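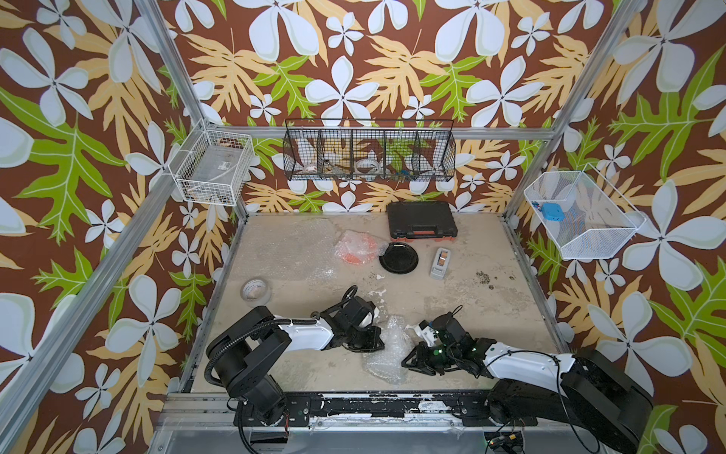
Ilotum staff newsletter, February
Interview: automation at the Ranstead packing hall

Since the autumn, part of the packing work at Ranstead has been carried out by pairs of robot arms. The site employs 127 people, of whom 57 work in packing and returns. Mereana Hoani has managed the hall for six years. She spoke to the newsletter about the change and how it has been received.

Ms Hoani said that the decision was made after a long review of injuries to hands and wrists. "We were asking people to wrap, tape and lift for a whole shift," she said. "The work was steady and it was paid fairly, but it wore people out. By the time we saw it in the sickness figures, the damage was often done."

The arms are used for small mixed goods, which arrive in no fixed order and have to be protected before they are boxed. Bubble wrap has proved the hardest material to manage. "A box keeps its shape. A sheet of wrap does not," Ms Hoani said. "It folds over, it slides under things, it catches the light. Our packers deal with that without thinking, and it was only when we had to set the task down in writing that we saw how much skill was in it."
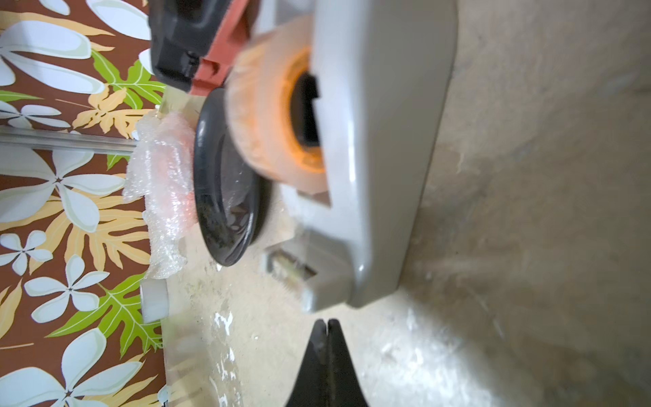 Output remains below that of an experienced packer. The arms complete 119 items on a normal day shift, against a site target of almost 400 for each manned bench. Management has said that the target for manned benches will not be raised during the trial, and that no post in packing will be removed before the agreement with staff is reviewed.

Deepak Rastogi packed by hand for nine years before moving to his present post as cell operator. He looks after the arms, clears the floor between tasks and decides when a job should go back to a bench. He described the first weeks as uncomfortable.

"I was used to finishing things," Mr Rastogi said. "Now I spend a good part of the day watching and waiting, and you do get tired in a different way. My shoulder is better. I miss the talk along the bench, and I have told Mereana so."

In response, operators now change over with the benches at two in the afternoon, so that each shift is divided between the two kinds of work. Training was given at the Faulkner site and is open to all packing staff, whatever their length of service.

Asked whether she expected the hall to look very different in a few years, Ms Hoani was cautious. "I expect more arms and fewer sore wrists," she said. "How many people we need is a fair question, and I would prefer to answer it when we have a full year behind us."

The Dernura site will begin a similar trial once its packing floor has been relaid. Staff there who wish to visit Ranstead beforehand should speak to their shift manager.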